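I've had a little tabletop whiteboard for years and for most of that time it was a grubby pink-grey thing I was ashamed of. Mine's propped up in the middle of the table, and it gets scribbled on more or less daily, so this is how I keep it white (or whitish!).

## Start small

New marker? Do a test squiggle first. Low down on the board, no bigger than a coin, then give it a minute and see if it comes off. Red is the one I'd watch, it ghosts worse than black or blue in my experience.

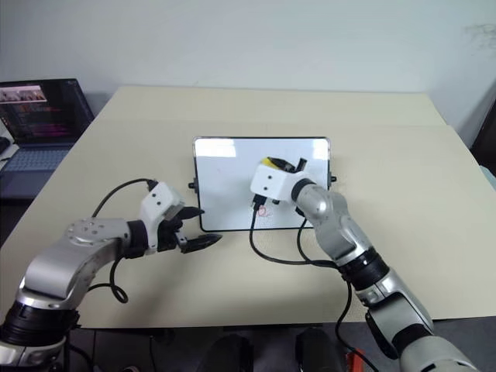
Siobhán Mac Giolla wrote in to say she'd leave it a whole night before trusting any red, as a minute proves nothing on an old board. Fair point, and I've started doing the same with the really cheap pens.

## What you need

- something soft and dry to wipe with
- a spray bottle holding 500 ml of water
- a small squirt of washing-up liquid
- an old cotton T-shirt, cut up (mine made 12 cloths)

## Wiping it off

1. Put the cap back on the pen. I forget this constantly.
2. Wipe dry first, with a soft pad or sponge. Go in one direction and start from a bottom corner, with a hand behind the board if it's a light one that tips.
3. Turn the pad over when it starts to smear.

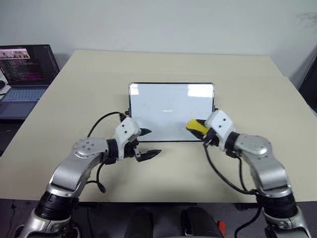

4. Still got a shadow? Spray the cloth, never the board, or it all dribbles down into the edging and sits there for days.
5. Rub in little circles, then dry it straight away with a clean bit of T-shirt.

For anything that's been on since May, scribble over it with a fresh marker and wipe while it's wet – sounds mad, works a treat! Wash the pad afterwards in warm water and let it dry right through before you use it again.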